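Rug season at my house

Every spring I get it into my head that the living room needs a new rug, and every spring I talk myself out of it by June. Well, not this year! On Saturday I drove out to Carrasco, paid 12 dollars to park (I know) and spent the whole morning at the Stedis warehouse sale flipping through piles taller than me.

I came home with a flat weave in a kind of mossy green, marked down to $100, and I'm pretty pleased with myself. The one I really wanted was $691 and I'm still thinking about it, so please don't anyone tell me it sold.

A few of you wrote in after the last newsletter asking how big to go. My answer is bigger than you think. I like a strip of bare floor showing along the walls, and it doesn't have to match on every side. Mine is wide by the window and skinny by the bookcase and I stopped noticing after a day. Put painter's tape down first and live with it for a weekend. And get a decent pad! I skipped it last time and spent two winters kicking the corner flat.

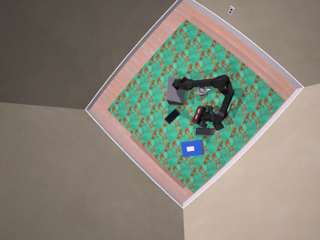 Green and rust on pinkish wood floors, with a straight-cut edge and no fringe.

I go back and forth on fringe, by the way. It looks lovely until you vacuum. If you have a trick for that, hit reply, I read everything.

Next time: curtains, and why I'm returning the ones I bought in September.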